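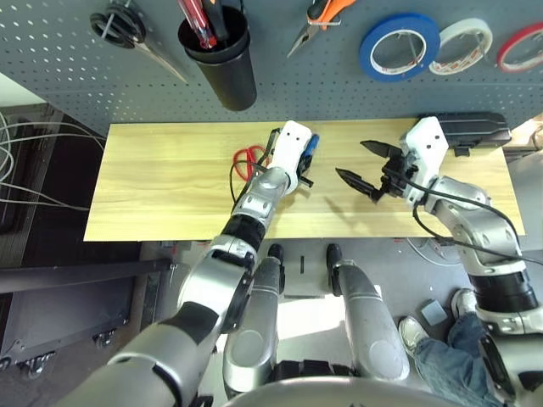 She had agreed to talk for an hour on a Saturday, on the condition that I leave her name out. She sold extended warranties over the phone for Toprak, a home goods chain, and later wrote the scripts that other people read. I came with a question I have carried since my dishwasher died a month into its "full protection" plan: is any of it worth the money?

"Some of it," she said. "You won't like how little."

I asked for a number. She said that on the plan she knew best, the one sold with the Ereo washer, the customer paid 188 dollars for two extra years. Her office was told to describe the typical repair as costing 200 or more.

"Which was true, if you needed the repair," she said. "The script went straight past the if."

I wanted to know how many buyers ever made a claim. She said she never saw the figure. I said that was convenient. She shrugged and told me her department had asked for it more than once and was told it was confidential, and that I could make of that what I liked. What I make of it is that a company with a flattering number would have put it on the box.

She did defend the people who do the fixing. Toprak sent its claims out to a contractor called Saso, and she thought their technicians were decent and badly scheduled. "They'd book a window from eight to five and show up at ten after five. The work was fine once they got there."

My own experience was a man who looked at my dishwasher for a few minutes, wrote "wear" on a form and left. She nodded at that. Wear was excluded in the second paragraph of the plan, she said, and the second paragraph was not in the script.

"Was that your decision?"

"I wrote what I was given room to write," she said, and after a while, "Yes, some of it was."

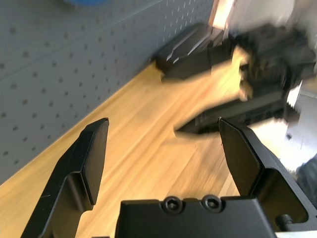 The word "wear" bothered me enough that I asked her to define it. She couldn't, not in a way I would accept from a mechanic. A bearing wears, a hinge wears, a belt wears, and all of those are what breaks in a machine that moves. Take two hex-socket screws set side by side in a black block. If one works loose, is that wear, a defect or bad assembly? She laughed and said it would depend on who opened the form that morning. I believe that more than anything else she told me.

We got to the small print last. The version she kept runs to 1317 words, and she says almost all of the calls she listened in on closed without one of them being read aloud. Customers were told the terms would come in the mail. They did come, she said. The cancellation period started on the day of the call.

I asked if she buys warranties herself. She bought one in March, on a used laptop.

"I read it first," she said. "Then I called and made them read it to me."

And did it cover wear?

"They're getting back to me."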